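Subject: Re: [equip-share] Second cell for Nindavcombe: numbers for August

I've read the proposal twice now and I'm still stuck on the same paragraph, so I'll quote it back to the list.

> We think the case for a second two-arm cell is pretty clear. The Peltent quote covers both arms, the rail and the booth. Mounting, wiring and grippers are a one-off of 900 dollars on top. After that it's just 200 a month for upkeep, and the first cell has shown what the set-up can do with soft, awkward items like flowers. If we sign before the end of August we keep the current price. Can everyone please say yes or no by Sunday.

I'm a no for now, and I'd like to explain why before the vote closes.

Start with the 200. Where does it come from? I went back through the spending on the first cell and I can't get there. Fingertips, cable ties, replacement hose, the odd camera lead and a bag of silk roses every so often all went through the general supplies line, so none of it shows up as a cost of the cell. If that's how we're going to keep the books, any machine will look cheap.

Then there's the 900. Rastach charged us separately for the return visit last time, after the right-hand gripper wouldn't hold its zero. The new quote says "commissioning" and leaves it there. I asked whether a second visit was included and got a brochure. I'd want that in writing, along with who pays the freight if an arm has to go back.

My bigger worry is the word "shown". We logged 313 runs on the flower work over the winter. I've seen the total repeated in three different messages, and I still haven't seen how many of those were finished without somebody leaning in to straighten a stem. The total tells us the cell was switched on. It may well be that the results are good — I'd be pleased — but they should be in front of us before we buy another one.

A few things I'd like to see costed properly:

- consumables for the first cell, pulled out of general supplies
- staff hours for resetting the table between runs
- a spare gripper on the shelf (the lead time is 7 weeks, and we have no cover at all)
- floor space at Nindavcombe, including room to get behind the booth
- the cost of leaving it a year

On that last one, the early-signing price doesn't move me much. We were told the same thing before the first purchase and the price was still there well after the deadline.

I'd also ask people to think about what the work needs. Getting rose stems into a narrow glass vase is fiddly, and it's a fair test of two arms sharing one table. I don't see how a second identical cell makes the first one any better at it. Spending the same money on different fingers and a few more hours of somebody's time might.

For anyone on the list who hasn't been down to see the flower job:
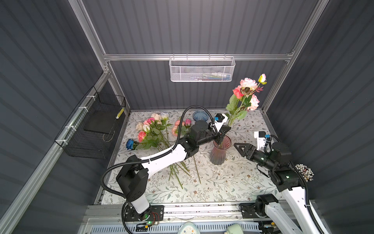
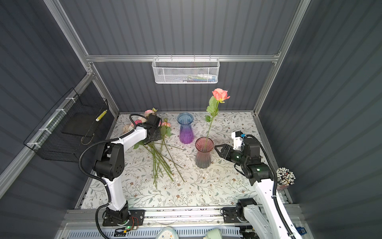
Lý wrote back to me off-list and is happy to have this passed on: the 200 was a guess carried over from the Peltent brochure, the return visit was never discussed, and a yes vote could reasonably wait until both are sorted out. Lý still favours buying, though, and reckons that one cell with no spare gripper is the riskier way to run things, whatever the monthly figure ends up being.

I can live with that as a starting point. Could whoever holds the run log please post it to the list before Sunday, with the stops and hand resets left in?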